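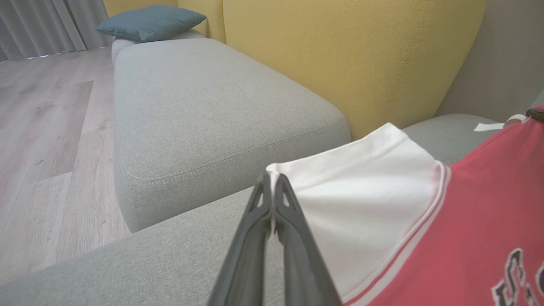

4. Sorting and Folding Laundry on the Allura Sofa

Revision 01/08/2023

This section applies to all Allura sofas with woven upholstery. The seat can be used as a flat surface for sorting and folding dry clothes. Read section 3 (Cleaning) first if the sofa has been treated with Flilter fabric spray in the past 30 days.

4.1 Before You Start

1. Take throw pillows off the seat. They can be set on top of the backrest or where two sections meet.

2. Check that the seat cushions are pushed all the way back. A cushion that sits forward leaves a gap at the rear, and socks and other small items will drop into it.

3. Vacuum the seat with the upholstery nozzle. Light-colored clothes pick up lint from woven fabric very easily.

4. Make sure all clothes are fully dry. Press the seams and the double-layered parts (collars, waistbands, armholes) between your fingers. These dry last.

CAUTION: Do not place damp clothes on the seat. Red, navy and black garments can transfer dye to light upholstery, including garments that have been washed many times. Dye marks are not covered by the warranty.

CAUTION: Remove pins, badges and open zippers from the pile. They can pull threads in the woven cover.

4.2 Sorting

1. Empty the laundry onto one end of the seat. Keep the other end clear for folding.

2. Pull white items out of the pile first and lay them to one side.

3. Separate printed garments from plain ones. Team jerseys, shirts with numbers and anything with heat-applied lettering should be handled one at a time.

4. Turn any inside-out garments the right way. On tank tops, reach in through the bottom hem and pull the shoulders through. Do not pull on the neck trim.

5. If two garments look the same, such as two jerseys with the same number, check the size label in each before you fold them. Labels are usually at the back of the neck and may be tucked under the fabric.
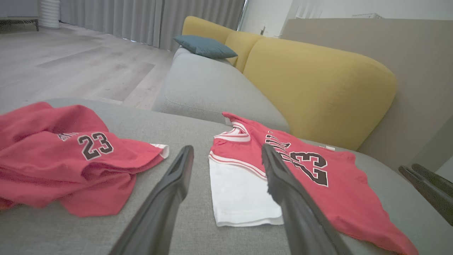

Once the labels have been checked, keep matching garments apart until both are folded. White shorts or shirts worn under a jersey can go in the same stack as the jersey if they belong to the same person. Fold the white item separately and put it at the bottom.

NOTE: A garment left in a heap for a short time will not harm the sofa. Do not leave printed garments bunched up overnight. The print can crease along the folds, and the creases may not come out.

4.3 Folding a Jersey

These steps are for sleeveless jerseys with a printed front. For shirts with sleeves, go to 4.4.

1. Pick up the jersey by the shoulders and shake it once, away from the seat.

2. Lay it face up with the neck toward the backrest. Spread the bottom hem to its full width.

3. Smooth the front from the neck down with an open hand. Go around the number and lettering, not across them, if the print feels tacky. Tacky print is a sign that the dryer was set too high.

4. Straighten the trim at the neck and armholes. Striped trim tends to curl over onto the body of the shirt after washing and has to be laid flat by hand.
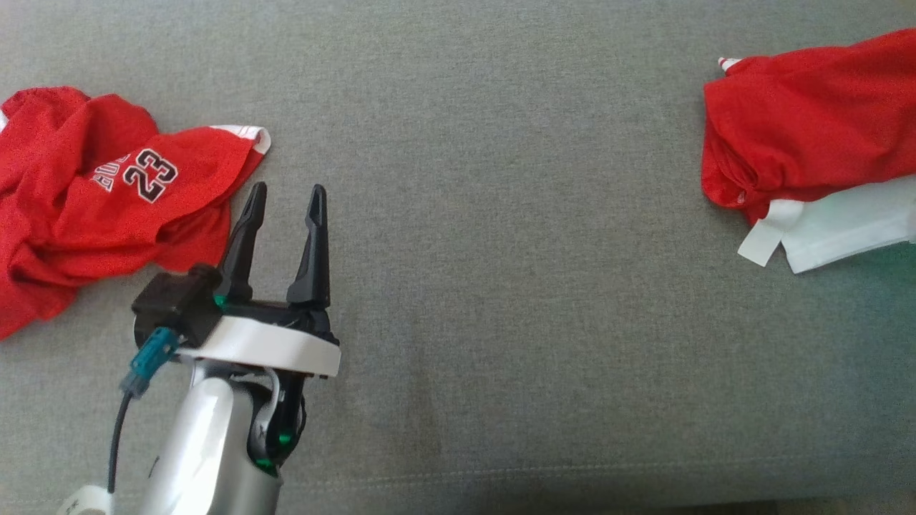
5. Turn the jersey face down, keeping the neck toward the backrest.

6. Fold one side in to the middle of the back. Repeat with the other side. The edges should meet without overlapping.

7. Bring the bottom hem up to the neck in a single fold. Use a second fold only if the shelf or drawer is too small. Keep the second fold clear of the number.

8. Turn the jersey over so that the print faces up, and move it to the stack.

NOTE: Place a sheet of Sirko tissue or any plain white tissue between jerseys with raised print if they will be stored longer than 60 days.

4.4 Folding a Shirt With Sleeves

Follow steps 1 through 5 above. Before step 6, fold each sleeve straight across the back. Long sleeves should then be turned down along the side. Continue with step 6.

4.5 After Folding

1. Limit each stack to 3 garments if it will be carried by hand.

2. Feel along the rear and sides of the seat cushion for small items.

3. Brush the seat in one direction with a soft brush to lift the weave.

4. Put the pillows back.

CAUTION: Do not iron on the seat. Do not set a hot iron or steamer on any part of the sofa, even on a folded towel.

If a color mark is found on the upholstery, do not rub it. Blot with a dry white cloth and go to section 3.6, Dye and Ink Marks. Replacement seat covers in the Allura and Imari fabrics are listed in section 7.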